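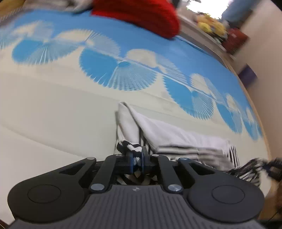 4. The Chair, the Bed and the Category of the Worn-Once

4.1 Neither clean nor dirty

Household studies have long sorted clothing into two states, clean and dirty, and have given most of their attention to the trip from one to the other. Our respondents refused to cooperate with this scheme. Asked in the first round of the survey to say where their clean clothes were kept and where their dirty clothes were kept, 200 of them wrote in a third place we had not offered. The usual answer was a chair. The next most common was the bed, with the qualification "until bedtime," which several underlined.

We call the contents of this third place the worn-once. A garment enters the category when its owner judges it too used for the closet and too fresh for the wash. Sweatshirts and jeans live there almost permanently. Socks never do, except in one household in Pellden whose diary we read twice and then set aside.

The survey reached 891 households in two towns, Pellden and Rafferty, and 300 of these went on to keep a laundry diary for the month of November. The month was picked for its weather, which in both towns is cold enough to require layers and dull enough to keep people indoors writing about them. Diarists recorded each time a garment was put down somewhere other than a closet, drawer, hamper or machine, and each time it was picked up again. We had expected the diaries to be short.

4.2 The bed as a work surface

The bed is the largest flat surface in most of the homes we studied, and during the day it has no other job. Diarists sorted on it, folded on it and abandoned things on it. Its great advantage over the chair is that it imposes a deadline. A pile on a chair can grow for weeks, while a pile on a bed must be dealt with by whoever wants to lie down. Figure 4 shows clothing spread out on a bed.

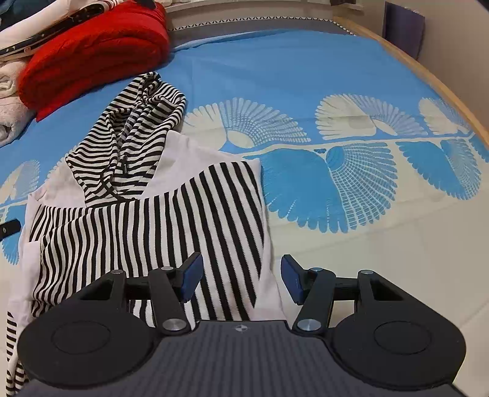

Figure 4. A striped hooded garment spread out on a bed.

How the deadline was met varied a good deal. The respectable solution, putting everything away, was reported mostly in the first week, when diarists still felt watched. By the third week the common solution was transfer: the pile went from the bed to the chair at night and from the chair back to the bed in the morning. One diarist in Rafferty described this as "giving it some air." Another kept a tally of how many times the same sweater had made the journey and stopped, by her own account, when the number became personal.

Transfer looks like a waste of effort, and in terms of effort it is. It does have a use, though. Each move gives the owner a chance to look the garment over again, and a fair number were sent to the wash during a move with no new wearing in between. The diaries put it plainly: "smelled it, changed my mind."

4.3 Hoods, and other problems of folding

Garments with hoods spent longer in the third place than garments without. We first took this for a matter of use, as hooded tops are worn around the house and are wanted close at hand. The diaries suggest a duller cause. People do not know how to fold them. Entries mention the hood tucked in, the hood left out, the hood folded down first and then regretted. Families who agreed on how to fold a towel held opposing views on the hood and, in Pellden, aired them in the margins of a shared diary.

Storage products did little to help. The Revel, an open rail sold for exactly this purpose, was owned by a number of the Rafferty households, where it was mainly described as holding up the chair's overflow. This agrees with the earlier Brultolside housing survey of 2000, in which added storage was followed by added clothes on the floor.

We did not measure whether any of the garments needed washing. The decision belonged to the owner, and second-guessing it would have required a method none of the authors was willing to carry out.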